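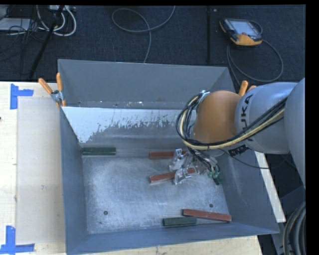 Figure 2. The block bin on its table, with the KUKA arm reaching in from the right.

Section 4. Setting up and running the bin demonstration for visitors

You'll find this the friendliest of the demonstrations in the Rikberg guide, and it is the one we suggest for the start of an open day at Jernville, while people are still finding their coats a hook and asking where the coffee is. The arm picks blocks out of the bin and puts them back again, which sounds like very little, but visitors will happily stand and watch it for a good long while. Please read the whole section once before you switch anything on, even if you helped last year – a few steps have moved.

4.1 Before the doors open

1. Set the bin on the wooden table and line it up with the blue tape marks. If a piece of tape has started to curl, press it down or put fresh tape in exactly the same spot before you go any further.

2. Check the clamps with the orange handles along the top edge of the bin. Give each one a gentle tug. The bin should not slide or rock when you lean a hand on it.

3. Look over the floor of the bin. Scuffs and old marks are fine and you don't need to scrub at them. Crumbs, screws, and bits of tape do need to come out.

4. Put in the green and reddish-brown blocks. Scatter them as you please, with a few at odd angles, and leave a little room between most of them for the first run.

5. Run your eye along the cables on the arm, from the orange housing down to the gripper. They should hang freely, with enough slack for the arm to turn.

6. Put the stanchions out so that visitors stand at least 90 cm from the table on every side.

Caution: Cables on the carpet are easy to miss when you are walking backward and talking, and all of us walk backward and talk. Keep the visitor path on the far side of the stanchions and coil up whatever you can.

4.2 Starting the demonstration

1. Ask everyone to step behind the stanchions, and wait until they have.

2. Pick up the teach pendant and keep it with you from now on. The person holding the pendant does not hand out leaflets, answer the phone, or mind anybody's bag.

3. Select program 361 and run it once in the slow mode with an empty gripper. The arm should travel over the bin and stop at its waiting position.

4. Start the picking cycle. Let it go through the first block without any commentary, then begin your talk.

Note: The Ki display software takes a moment to catch up after the first pick. If the visitor screen is still blank when the second block is lifted, restart the display only and leave the arm program alone.

4.3 While visitors are watching

Somebody will ask whether the arm can choose a color, and it's a nice question to take early. Stop the cycle, change the color setting on the pendant, and start again. Children like to call out the next block, and you are welcome to let them, as long as they do it from behind the line.

Caution: Never reach into the bin to straighten a block while the cycle is running or paused. Press the emergency stop first, every time, including when it's a block you could reach with two fingers.

If the gripper misses a block more than 2 times in a row, end the cycle and spread the blocks out by hand once the arm is safely stopped.

4.4 Closing down

1. End the program and send the arm to its parked position.

2. Take out the blocks and return them to the box marked Vinurdale.

3. Hang up the pendant and loop its cable loosely – tight loops wear it out near the plug.

4. Write any faults in the demonstration log and let Eun-seong Ham know before the next group is booked.

Section revised 12 January 2020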